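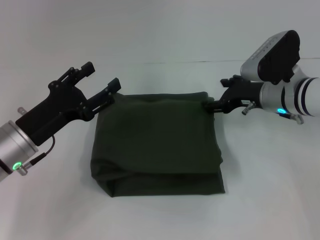

Where do the clothes go if they don't sell in the shop?

Most of them leave on the Tian truck for sorting, and what can't be worn again is cut into wiping cloths or shredded for padding. A small part goes in the trash.

Home | Shop Hours | Donate | Newsletter | Contact

Print this page | E-mail this page

11/02/2019
By Solange Carré

We get the question at the donation door most weeks, usually from someone who has just cleared a closet and wants to know the bags will be used. The Fellon Street shop has changed its routine since the last time we wrote about it, so this item replaces the old one on the bulletin board.

Everything handed in is opened in the back room on the day it arrives, or the next morning if it comes after four. Coats and shoes are pulled out first and go to their own racks. The rest is checked at the long table under the window. We look at collars, cuffs, underarms, zippers and the seat of pants. A missing button is fine if the others can be matched. A broken zipper is fine on a coat but seldom worth the trouble on a skirt.

Clothes that pass get a colored tag and go out front. The tag color changes with the month, and anything still hanging after 5 weeks is marked down to half price. After two more weeks it comes off the floor. We used to leave things out longer, and the racks got so tight that customers couldn't pull a hanger free. Sales went up when we thinned them. Masaru Kudo, who runs the floor, would like to thin them further, and we are trying that with men's shirts until the end of the month.

T-shirts are the hardest thing to place. They come in by the bag, and many are from fun runs, store openings and company picnics. People will buy a plain one, or one with a band they like. Very few will buy a shirt from another family's reunion. We keep the better ones folded on the low shelf by the door, where they sell for a dollar, and the children's sizes go into the dollar basket.
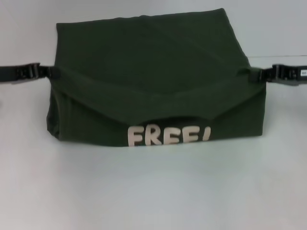 Folding them takes more time than hanging, but hangers stretch the necks and the shelf holds three times as much. If you take one out to look at the size, please lay it back on the pile any way you like. We straighten the shelf at closing.

Clothes that come off the floor are baled loosely and held for Tian, the textile company in Plesdale. Their truck used to stop here every other week. It now comes once a month, on the first Thursday, and that is why the back hall is so full toward the end of each month. Please use the side door if you have a stroller. Tian pays by the pound. The price has dropped over the past two years and the check is no longer a large part of what we take in, though it still pays the electric bill.

At Plesdale the bales are opened and sorted again by hand. I went up to see it in July. The building is an old furniture warehouse, very warm in summer, with a belt down the middle and carts on either side. Good clothes go in one set of carts and are sold to other secondhand dealers. Cotton that is stained or worn thin goes to the cutting tables, where the seams, buttons and zippers are taken off and the flat pieces become shop rags. Garages and print shops buy them in boxes. Old T-shirts and towels are the best for this, as cotton soaks up oil and water and polyester mostly pushes it around.

Sweaters, knit scarves and mixed fabrics are shredded. The fiber ends up in carpet padding, car insulation and the gray blankets movers use. I had thought more of it was spun back into yarn. The foreman told me shredding leaves the fibers so short that they have to be blended with new ones to hold together, and few mills near us want to do it.

The trash portion is mostly things that were wet when they came in. One damp towel at the bottom of a bag will spread mildew through everything above it, and the whole bag is lost. We cannot wash clothes here. We have one sink and no machine.

What we can take: clean, dry clothing in any size, including items with small holes or stains if you put them in a separate bag marked RAGS. Marking the bag saves us checking it, and it goes straight to the Tian pile. Single socks are fine in a rag bag. So are old sheets, pillowcases and dish towels.

What we can't take: pillows, comforters with filling, carpet, anything with paint or motor oil on it, and uniforms with a badge or company name that is still in use. Please cut off the badge first if you want to give the uniform as rags. Belts and purses are accepted, but look through the pockets. Last month we found a house key, a hearing aid and a folded check. The key is still in the drawer by the register. It has a blue plastic cap.

Several people have asked about a drop box outside for evenings. We had one before the move, and rain got into it. Futeo, which owns the parking lot, has now said we may put a box by the east wall if it has a lock and a roof. A used steel one would cost us $1,101 with delivery. We have set aside $100 so far and will look again in spring. Until then please don't leave bags on the step overnight. They get opened, or rained on, and we have to throw them out.

Receipts: ask for one when you drop off. We can write the date and the number of bags, but the value is for you to fill in. We can't write a receipt afterward.

Winter coats are needed now, mostly men's large and children's sizes up to 12. We are well stocked with women's blazers and would be glad if you could hold them until the weather turns. Hangers are welcome if they are plastic. The wire ones should go back to the dry cleaner.

The shop is at 38 Fellon Street, entrance on the parking lot side. Donations are taken during shop hours only, up to half an hour before closing.

Print this page | E-mail this page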